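Pisevar Kitchen Task Kit for Two-Arm Workstations
By Eninby
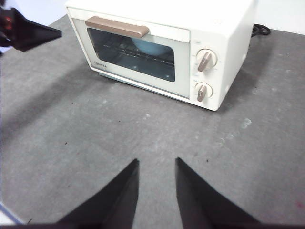
The Pisevar kit is made for laboratories and small companies which want to teach a pair of robot arms the ordinary work of a kitchen counter. You receive the fingers, the camera brackets, the task cards and the software for recording. The arms you must have already, or you can order them together with the kit from our partner Clotia.

We designed Pisevar after we had spent a long winter with our own arms and a lot of household appliances. Most grippers are sold for boxes and machine parts. A kitchen asks for other things: a flat handle, a small knob, the thin rim of a bowl. For this reason the fingers in the kit are narrow at the tip and wide at the base, and they can come close to a door without touching the glass.

What is in the box

Finger pairs, black, tapered: 2
Wrist camera brackets with screws and cable clips: 2
Printed task cards, in a ring binder: 88
Calibration board
Recording software Villa, license for one workstation
Hex keys and a spare set of screws

Appliances and dishes are not included. We recommend that you buy them in your own country, so the plug and the voltage are correct. Any countertop toaster oven with a front door and round knobs is suitable for the oven cards. Light-colored models are easier for the wrist cameras, but dark ones work also if the lamp above the table is good.

The task cards

Each card gives a start position, a goal and a short list of mistakes which we have seen often. The oven group begins with simple reaching and continues with opening the door, taking out a bowl, putting it back and turning a knob to a mark. Please do the oven cards with the appliance unplugged. The fingers are not made for hot surfaces, and the coating will become soft if you ignore this.

For two arms the usual plan is that one arm keeps the door open and the other goes inside. It sounds easy. In our tests the operators needed more practice for this than for all the other oven cards together, mainly for the moment when both arms want the same place in front of the door. Card 1 of the two-arm group is only about waiting, and we ask you not to skip it.

Recording with Villa

Villa saves the pictures from both wrist cameras and the joint positions of both arms in one file per attempt. You can mark an attempt as good or bad with the foot pedal (sold separately) or with the keyboard. Some 300 attempts fit on the memory card which we recommend in the manual. Export is possible to common open formats -- the full list is on the download page.

Mounting

The brackets fit on the Clotia wrist plate without an adapter. For other arms please write to us first and send a drawing of the flange. The table should be flat and heavy, and the appliance must be inside the reach of both arms.

Delivery and price

The kit costs 251 euros without tax. Orders which we receive after October 5, 2025 will be sent with the new brackets. A card set for sink and dish rack is planned for February, and owners of the present kit will get it as a free download.

Replacement fingers are sold in pairs. Order number and drawing are on the spare parts page.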